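Call Bell Response Times in a Residential Care Home: Measurement and a Small Change to the Evening Round
Usa Jaidee, final-year project report, submitted November 13, 2018
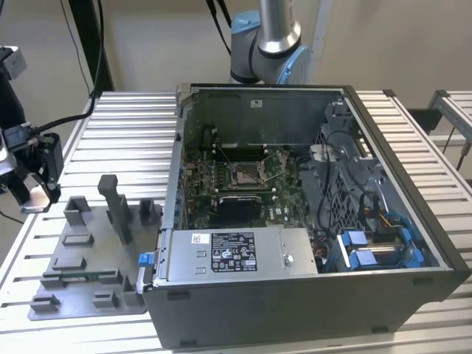 Fig. 1. Open desktop tower on the bench, power supply near the centre of the case.

Summary

The project measured how long residents of Hulormont, a care home on the edge of Furton, waited between pressing the call bell and having it cancelled by a member of staff in the room. Six weeks of calls were taken from the call system log and sorted by hour, wing and type of room. A change to the order of the evening round was then tried in one wing for two weeks. Waiting times were longest in the hour after the evening meal and shortest in the middle of the night. The change to the round was followed by shorter waits in that wing, but the trial was short and the effect cannot be separated with confidence from normal variation.

1. Background

Hulormont has 52 single rooms on two floors. The ground floor is divided into the Garden wing and the Mill wing; the upper floor is treated as one wing, called Upper. Most residents need help from one person to wash and dress. A smaller group, mainly in the Mill wing, need two people for any move between bed, chair and toilet.

The home uses an Arnardóttir call system. Each room has a wall point by the bed, a pull cord in the bathroom and a hand-held press button on a lead. When a call is made, a lamp lights over the door and the room number appears on a panel in the corridor and at the nurses' station. The call can only be cancelled at the wall point in the room, so the time between call and cancellation is a fair measure of how long it took somebody to reach the resident. It does not measure how long the resident then waited for the help that was needed. A carer may cancel the call, explain that a second person is required and leave again.

The manager had received remarks from families about slow answers in the early evening. No figures had been taken from the log before, apart from a monthly total. The aim of the project was to produce those figures and to see whether the pattern pointed to any change that could be made without additional staff.

2. Questions

The project set out to answer three questions.

How long do residents wait, and how does this vary over the day?
Do waiting times differ between the wings, and if so, is this explained by the number of calls?
Does a change in the order of the evening round shorten waits in the hour after the meal?

A fourth question, on the reasons for calls, was dropped. The log does not hold reasons, and asking carers to write one down for each call would have added to their work and probably changed the thing being measured.

3. Method

3.1 Data

The log was exported as a text file at the end of each week. Each line gave the room number, the type of point used, the time of the call and the time of cancellation. Room numbers were replaced by a code before the files left the building, and the list linking code to room stayed in the manager's office. No names or health details were used at any stage.

The six weeks of the main period gave 2,794 calls. A further 43 entries had been removed before this total was reached. Most of them were tests made by the maintenance contractor, who works through the rooms in order and cancels each call within a few seconds. The rest had a call time but no cancellation time, which happens when a lead is pulled out of the wall point.

3.2 Definitions

Waiting time is the difference between call and cancellation, to the nearest second. Night is taken as 22:00 to 07:00, which matches the night shift. The evening hour is 18:00 to 19:00. A long wait is any wait over ten minutes. The ten-minute figure was agreed with the manager as a working limit and has no other standing.

The median is used throughout. The mean was calculated at first but was pulled upwards by a small number of very long entries, some of which were clearly cases where the carer had dealt with the resident and cancelled the call only on leaving the room.

3.3 The trial

In the normal evening round, two carers start at the nurses' station and work outwards through the wing, helping residents to the toilet and into nightwear. The rooms at the far end are reached last. In the trial, the round in the Mill wing started with those residents who need two people, wherever their rooms were, and then took the remaining rooms in the usual order. Nothing else was altered. The trial lasted two weeks and began directly after the main period. The Garden wing kept the normal round and was used for comparison.

Carers on the late shift were told about the trial at handover and given a one-page sheet. The order of rooms on the sheet was checked each afternoon by the senior carer.

4. Results

4.1 Waiting time over the day

The median wait for all calls was a little under three minutes. Of the 2,794 calls, 647 were made at night. This is 23 per cent of calls in nine hours out of 24, so the night is quieter than the day per hour, as would be expected. Night waits were also shorter, with a median just under two minutes, although the night shift has fewer staff.

The evening hour had the longest waits. The median there was a little over five minutes, and long waits were more common than in any other hour. There was a smaller rise between 07:00 and 08:30, when residents are getting up. The early afternoon, which carers had named as a difficult time, did not stand out. It may feel difficult for other reasons — staff breaks fall in that period and visitors arrive — but it does not show in the log.

4.2 Differences between wings

Mill had the longest median wait and Upper the shortest. The number of calls does not explain this. Upper had slightly more calls per room than Mill. The more likely explanation is the length of each visit. In Mill a call often takes two carers out of the corridor at once, and any call made during that time waits until one of them is free. The log gives some support for this view: in Mill, a wait was usually longer if another call in the same wing had been cancelled less than five minutes before. The same check in Garden and Upper showed a weaker link.

Bathroom cords were answered faster than bed points in all three wings. The system gives the cord a different tone, and staff are told to treat it as urgent.

4.3 The trial

In the two trial weeks the median wait in Mill during the evening hour fell from just over six minutes to four and a half. The number of calls in that hour also fell slightly. In Garden the median for the same hour went down by roughly 20 seconds with no change to the round.

The first three evenings of the trial showed almost no difference. Carers said that they had to get used to walking past rooms they would normally have gone into. On one evening in the second week an agency carer followed the old order by mistake. That evening was kept in the figures.

5. Discussion

The results fit a simple account. A wait is long when both carers are tied up in one room, and this is most likely when several residents want the same kind of help at the same time. After the evening meal, nearly everybody wants to use the toilet or go back to their room within the same hour. Starting with residents who need two people means that the longest visits are over before most of the calls come in.

The change may have a cost. Residents near the nurses' station, who used to be helped first, were helped later during the trial. One of them complained to the senior carer, and two others asked what had happened. The log cannot show this, as those residents did not use the bell more than before. A fuller study should record the time each resident is settled as well as the time calls are answered.

The home had also been considering the Pindine pager, which sends each call to a carer's belt instead of the corridor panel. The results do not argue for or against it. A pager would tell a carer about a call sooner, but in the evening hour the carers in Mill generally knew that calls were waiting and could not leave the room they were in.

6. Limits

Only one home was studied, over one season. The trial was short, in a single wing, and the staff knew about it. Waiting time to cancellation is not the same as waiting time to help. Three residents in Upper cannot use the bell and are checked by the hour; they do not appear in the figures at all. Falls were not examined, as there were too few in the period to say anything useful.

7. Recommendations

Keep the changed round in Mill until the end of January and repeat the measurement.
Do not extend it to Garden without asking residents there first.
Ask the contractor to mark test calls in the log, so that they can be removed without reading every line.
Fit a clip to the press button leads in rooms where the lead has been pulled out more than once.
Add the median wait for the evening hour to the monthly total already sent to the manager.

Appendix A. Export settings

Weekly export, Monday 00:00 to Sunday 23:59. Fields: point code, point type, call time, cancel time. Separator: semicolon. Calls running over midnight on Sunday appear in the week in which they were cancelled.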